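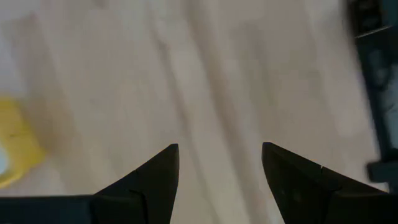
The gripper's two fingers over a pale floor, with something yellow off to the left.

I have now sat through 12 evenings of the Braltik robot club, and I still can't say what the children are meant to be learning. They steer, they grab, they fill in a score sheet out of 100. The kit comes from Heditz with most of the thinking already done. When a grab goes wrong, the advice is to run it again – so they do, some 20 times in a session.

I'd like to see one term without the Fletow cup at the end of it. Let them take the gripper apart and ask why it has two fingers and not three. The school says parents like a trophy. I'm a parent and I wasn't asked.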